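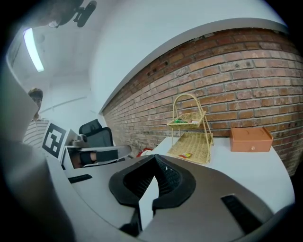 Two-tier wicker stand on a white table.

Hastemix Basketry Terms
Data card, last updated 1/8/26

Summary

Hastemix is a word list for people who catalog, sell or repair baskets and other woven household goods. It holds 1,000 entries in English. Each entry gives a term, a plain definition, the usual variant spellings and, where we have one, a short usage sentence. The list was put together by the Adero collection in Grotar and is used for its own shelf labels and sale listings.

Files

terms.csv: the full list, one row per term
variants.csv: spellings and regional names, linked by term_id
parts.csv: the 216 terms that name a part of an object (rim, foot, handle, stake, tray)
CHANGES.txt: what was edited and when

Fields in terms.csv

term_id: whole number, never reused
term: lower case, singular
definition: one or two sentences
group: one of material, weave, part, form, tool, damage
source: ledger, dealer or workshop
usage: may be blank

Sources

The oldest material is the Zacharias ledger, a handwritten stock book that supplied 600 of the entries. The rest came from dealer lists and from notes kept in the repair workshop. Ledger spellings were brought up to date in terms.csv and the old forms moved to variants.csv.

Notes on use

"Wicker" is treated as a way of making things. It is filed under weave and should not be used to fill in a material field. If the plant is unknown, enter "unidentified" and leave it there.

"Tier" and "tray" have separate entries. A stand can be described by its tiers even when the trays are missing.

"Basket" on its own has no group. Pick a narrower form if you can.

Known problems

Terms for damage are thin. We have "cracked stake" and "lifted rim" but no good word for a handle that has pulled loose on one side only.

Two dealer lists used "cane" and "reed" for the same stock. Those rows are marked check in the usage field and have not been sorted out.

Version 2 drops the price column. Old scripts that read columns by position will need a change.

License

Free to copy and edit with credit to Adero. The ledger scans are not included. Corrections received by the end of October go into the next release.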